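アデレードの南にあるUnleyに引っ越して三か月たったので、ごみの出し方についてまとめておきます。日本にいたときと勝手が違うところが多かった。長くなるのでスレッドにします。

うちは集合住宅の二階で、ごみは建物の裏にある共用の置き場に出します。大きい車輪つきの容器が並んでいて、ふたの色で中身が決まっている。赤が一般ごみ、黄色が資源、緑が生ごみと庭ごみです。

日本の市では、指定袋に入れて朝八時までに集積所、という生活を長くしていました。こちらは指定袋がありません。一般ごみはどんな袋でもいい。最初の週はそれが落ち着かなくて、管理会社に二回メールしました。

管理会社はTulentというところで、返事は早いです。担当のAma Appiahさんが、一枚にまとめた表を送ってくれました。今も冷蔵庫に貼ってあります。

表でいちばん太い字で書いてあったのが「資源は袋に入れない」でした。缶もびんも紙も、そのまま黄色いふたの容器に入れる。袋ごと入れると、中身が何であっても資源として扱われないことがあるそうです。

これは日本の感覚だと逆で、かなり戸惑いました。前の市では缶とびんは透明か半透明の袋に入れる決まりだったので、むき出しで入れるのは散らかすような気がした。今は紙袋にためておいて、下で中身だけあけて、袋は持って帰っています。

隣のEtornam Quayeさんは、洗濯かごみたいなものに資源をためて、そのまま抱えて階段を下りています。見ていて楽そうなので、同じようなものを買うつもりです。

生ごみは、堆肥になる袋を使います。見た目が薄い緑でも、ただの緑色のポリ袋はだめ。認証の印が入っているものだけです。うちは近所のOdoiという雑貨屋で買っています。

この袋は弱いです。汁気のあるものを入れて二日置くと底が抜けます。新聞紙を一枚敷くとだいぶ違います。茶殻とコーヒーかすは水を切ってから。
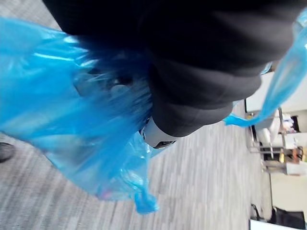 袋の値段の話。一般ごみ用は、Bikumarという銘柄の30リットルを使っています。30枚入り。厚みがあって、重いものを入れても持ち手のところが伸びません。安いほうも試しましたが、階段の途中で裂けたのでやめました。

容量の表示は日本と同じリットルなので、そこは迷いません。ただ口の形がいろいろあって、ひもつき、持ち手つき、何もなしの三種類が同じ棚に同じ色の箱で並んでいる。一度、何もなしを間違えて買いました。口を結ぶぶん、入る量が減ります。

収集の曜日。うちの建物は、赤と緑が毎週で、黄色は隔週です。置き場が共用なので、自分で道路まで出す必要はありません。一戸建ての人は前の晩に歩道の端に並べています。

容器を並べる向きも決まっていて、取っ手を家のほうに、ふたの開く側を道路のほうに向ける。あいだも空ける。散歩していると、きっちりそろっている通りと、そうでない通りがあります。

缶とペットボトルは、黄色に入れずに返却所へ持っていくと一本10セント戻ります。南オーストラリアは昔からこの制度があるそうです。ワインのびんは対象外でした。ラベルに10cと書いてあるかどうかを見ればわかります。

9月からためていた分を先週持っていったら、18ドルでした。うちは炭酸水をよく飲むので、多いほうだと思います。車で行って、並んで、終わるまで30分くらい。

返却所では材質ごとに分けて出します。つぶさないで持っていくこと。日本の癖で全部つぶしていたら、バーコードが読めないものは受け取れないことがあると言われました。

電池と電球は容器に入れてはいけません。大きいスーパーの入口に回収箱があります。うちは玄関の棚に空きびんを置いて、たまったら買い物のついでに持っていきます。リチウム電池は端子にテープを貼ってから。

粗大ごみは年に何回か、予約して家の前に出せます。集合住宅の場合は管理会社を通すことになっていて、うちは古いマットレスを出すのに二週間待ちました。申込番号が1284で、その番号を紙に書いて貼っておく。

衣類は容器ではなく、寄付の店に持っていきます。営業時間外に店の前に置いていくのは不法投棄の扱いになるので注意。洗って、たたんで、営業中に渡す。靴は左右を結んでおくと助かると言われました。

夏の生ごみのにおいについて。こちらは今が夏で、2024年12月12日は朝から暑かったです。魚の骨とえびの殻は収集の前の日まで冷凍庫に入れています。これは日本にいたときもやっていた。冷凍庫が小さいと厳しいです。

容器を洗うのは住人の持ち回りです。今月はうちの番で、ホースで流して、逆さにして干しました。赤いほうは底に何か固まっていて、柄の長いブラシがないと届きません。ブラシは階段の下の物入れにあります。

まだわかっていないのは、ピザの箱です。油がついていたら緑、ついていなければ黄色と聞いたけれど、ふただけきれいな場合にちぎって分けるべきなのか。Appiahさんに問い合わせ中です。

もう一つ、紙パック。内側が銀色のものと白いもので扱いが違うのかどうか。表には書いてありませんでした。返事が来たらここに足します。

追記。ピザの箱の返事が来ました。ちぎって分けてよいそうです。面倒なら全部緑でもかまわないとのこと。紙パックはまだ確認中。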